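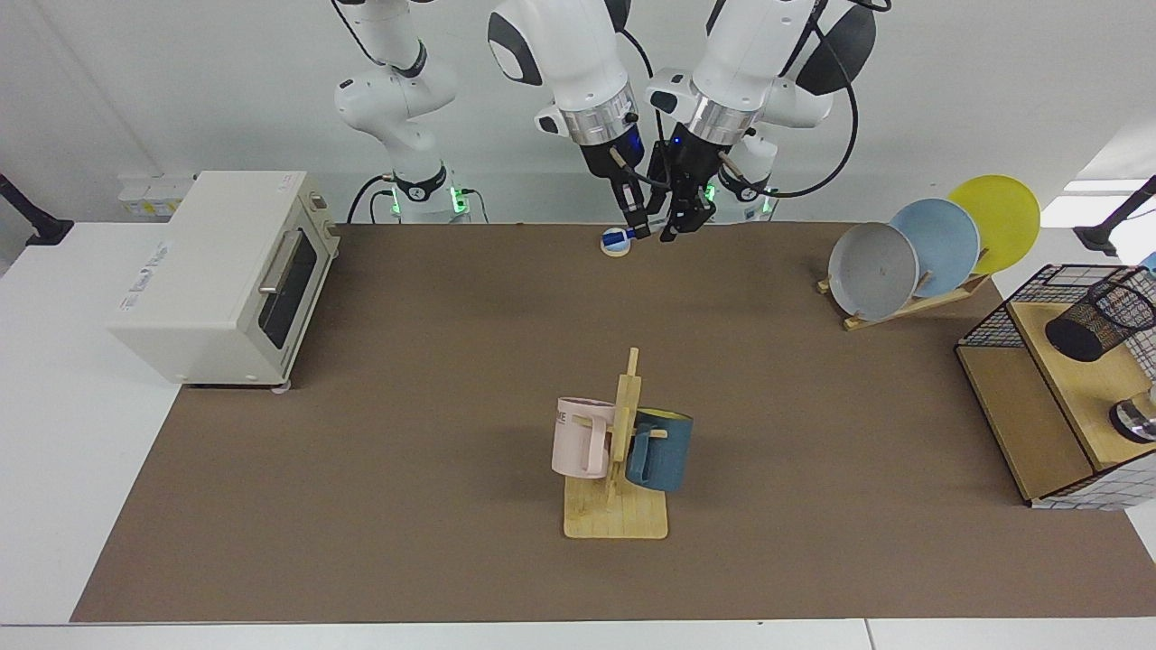

Markach opens second funding window for two-arm workcells

Vosolach, Sun 13 April

Markach has opened the second funding window of its shared equipment plan, under which training centres and small test labs can order bench-mounted two-arm workcells on fixed terms. The window covers 17 cells. Applications close at the end of April.

Each cell is supplied with two arms, two-finger grippers, a table, mounting clamps and cabling. Household test items such as crockery, racks and small appliances are not included and should be entered under consumables. Buyers are asked to allow 80 hours for installation and operator training, and 200 hours a year for upkeep. Spare gripper fingers are priced separately.

"Most of the budgets we returned in the first window had a line for the arms and none for the table, the power supply or the spares," said Sheyla Grajales, head of equipment planning at Markach. "The new form has a row for each."

Sites must confirm floor loading and a clear bench run before an order is accepted. Delivery is from the Arruda depot. Orders from Vultstead are handled by the same depot, with a flat carriage charge of £600 per cell.

Forms and the price schedule are available from the Markach equipment planning office.

Ends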